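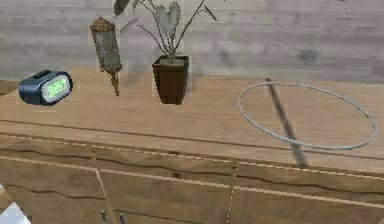
Someone in the Zollum chat reckons that if your planner ignores thin things, you should leave the planner alone and go and look at the map. Are they right, and if so, what am I looking for?

mothballed_gantry
Posted Tuesday, May 20, 2025 in Planning and Perception

Hi all, long-time reader, and I've finally got stuck enough to make an account!

I've been building a set of tabletop scenes in Zollum for testing reach plans. It's all cabinets and shelves with household bits on top. The one I keep going back to has an alarm clock, a potted plant and a silver-grey ring lying flat on the wood with a thin dark rod slanting across it. I like it because it has something chunky, something leafy and something skinny all on the same surface, and it breaks my setup in two completely different ways depending on how I feed it in.

First way: I take the object meshes straight out of Zollum and hand them to Kollo as collision objects. The clock is lovely. The plant is a bit fat, but I can live with it. The ring, though, comes through as a solid plate. If I ask for a goal pose with a fingertip inside the hoop, Kollo says the goal is in collision before it's even tried to plan. I get the same answer with padding set to zero, so it isn't that.

Second way: I render depth from the scene camera, build an occupancy grid from it and plan against that. Now the goal inside the hoop is perfectly fine, hooray, except that the rod has gone. So has most of the ring. Kollo gives me a beautiful smooth path that goes directly through both of them, and then of course when I play it back in Zollum the physics notices what the map didn't and everything goes flying.

I've run the whole lot in a batch now, 600 scenes, and 109 of the depth-map plans touched something on playback. I went through the logs and 54 of those were contacts with an object thinner than one grid cell, so it's clearly a big part of my problem, though evidently not all of it.

Settings, in case they matter: cell size is two centimetres, the grid is built from three views, and a cell counts as occupied when 80 per cent of the rays reaching it agree. I inherited that last one from a config file and have never touched it. Planner is whatever Kollo picks by default. I've tried giving it more planning time and all I got was a more elegant route through the rod.

I'd rather stick with depth if I can, as the eventual arm won't have any meshes to look at. But I'd settle for understanding what's going on.

shelfbound

Your cells are too big. Two centimetres is huge for this sort of thing. Put it down to five millimetres and the rod will show up. I had the same trouble with cutlery and that sorted it.

 mothballed_gantry
 Thanks! I did try five millimetres on a couple of scenes over lunch. The ring came back in patches, the rod is still mostly missing, and building the map takes so long that I went and made a second tea.

 shelfbound
 Oh. Crop it to just the table area then? I only ever map the bit in front of the arm.

left_of_the_dowel

Right, I've got opinions on this one, sorry in advance for the length.

You have two separate faults and they've got nothing to do with each other, so don't try to fix them with one setting.

The plate. I'm nearly certain your importer is taking the convex hull of every mesh. Loads of pipelines do this on the quiet because hulls are quick to check. For a clock it hardly matters. For a plant you get a sort of bulging tent over all the leaves (which will be your "bit fat"). For a hoop, the hull fills the middle in, and there's your plate. Changing padding can't help you, the hole has gone before padding is applied.

What I do with rings, mugs with handles and so on is build the collision shape myself out of short capsules placed end to end round the loop. A dozen or so is plenty for a small one. You can run a convex decomposition tool over the mesh if you prefer, but check the result by eye, as I've had them hand me back a ring in four fat wedges that nearly met in the middle. For the rod just use a single capsule and be done with it.

Before you do any of that, draw the collision shapes over the visual ones and look. It takes two minutes. I spent most of March convinced I had an inverse kinematics bug when I had a hull round a coat hanger.

The vanishing rod. This is where your chat person has it right, and where I'd quibble with the answer above, although smaller cells are part of it. Look at your 80 per cent rule. Picture one cell with a thin rod passing through it. Most of the rays entering that cell miss the rod and carry on to whatever is behind. A few hit. So you've got a handful of votes for occupied and a great pile of votes for free, and your rule says free wins. It will say that for every cell along the rod, from every view, and adding more views only makes it more confident. Shrinking the cells improves the odds a bit in each one, but if the rod is still thinner than the cell you've got the same vote with the same result, and you've made the grid sixty-four times bigger going from two centimetres to five millimetres. Hence the tea.

So, in the order I'd try them:

Change the vote first. Any hit within the last few frames marks the cell as occupied, and it takes a good long run of misses to clear it again. In a rendered scene with clean depth you can be really greedy about this, one hit is enough. You'll need to back off when you go to a real sensor, or the air will fill up with speckle.

Then check how the depth image is being shrunk. If somebody upstream is halving the resolution with a median filter (very popular, I've done it), the rod can be gone before it ever reaches the map. Take the minimum depth in each block instead. That keeps the nearest surface, and for collision purposes the nearest surface is the one you care about. Whatever you do don't average, as you'll invent points hanging in mid-air between the rod and the cabinet.

After that, make the cells smaller, but only in a box round the goal. shelfbound's cropping idea is a good one, and Kollo will take two grids at different resolutions if you give them different names. Coarse for the elbow and the big swing, fine for the last bit of the reach.

One more, and it catches people who've done everything else properly. Have a look at the step size Kollo uses when it checks the path between waypoints. If the arm moves three centimetres between checks and the rod is only a few millimetres across, the fingertip can be on one side at one check and on the other side at the next, with both reported as clear. The map can be perfect and you'll still go through. Either bring the step right down near the goal or turn on continuous checking, if your build has it. It's slower, but for a short approach you won't notice.

 mothballed_gantry
 Oh this is brilliant, thank you. Drew the shapes over the top just now and yes, hulls, every last one of them. The plant really is a tent. I feel a bit silly.
 Changed the vote to any-hit as well and the rod is there! It's chunky, obviously, a row of two-centimetre blocks going across in little stairs, but it's there and Kollo goes over it.

 left_of_the_dowel
 The stairs are normal at that size. Mind that they'll eat into the space inside the hoop, so you may find your fingertip goal is refused again, this time by the map. That's when you want the fine box.

 mothballed_gantry
 Ha, yes, it's just done exactly that.

pocketful_of_tf

Agree with nearly all of the long answer, but one thing seems to have slipped past: 109 minus 54 leaves just as many contacts again, give or take, that aren't thin objects. I wouldn't assume the vote change fixes those.

If I were you I'd sort the rest by which link touched. When we did this on the Priedītis benchmark rig, a good chunk of our leftover contacts were the wrist and not the fingers, and the reason was dull: the camera couldn't see the strip of table behind the taller objects, and unseen cells were being treated as free. Anything tucked at the back against a wall was fair game. Treat unknown as occupied, see how many plans you lose, and then decide whether you need another viewpoint. Some scenes will become unsolvable, and that's fair enough if the arm would've been reaching blind.

The other thing to check is whether the arm is masking itself out of the depth too generously. Self-filters usually have a margin on them. If the arm is already close to an object when the map is built, the filter can chew a bite out of the object along with the arm. Build the map once with the arm parked well away and compare.

Also there's a tool called Illunness that'll replay a Kollo path against the Zollum meshes and tell you the closest distance at every step. I found it much more use than a pass or fail, as you can spot the near misses too. The documentation is dreadful and it wants the joint names in a particular order, so read the sample config before you run it. I lost an afternoon to that.

 mothballed_gantry
 Unknown was set to free. Of course it was. I'm starting to think I should read that config file from top to bottom before I run anything else.
 Setting the batch going again tonight with any-hit, unknown as occupied, a fine box at five millimetres round the goal and capsules for the ring. I've left the path step alone for this one so I can see what it does by itself tomorrow.

 pocketful_of_tf
 Good plan. Save the old contact logs somewhere first, Zollum overwrites them if you reuse the batch name.

 mothballed_gantry
 Glad you said that, I was about to reuse the name. Will post the new counts under this once it's finished.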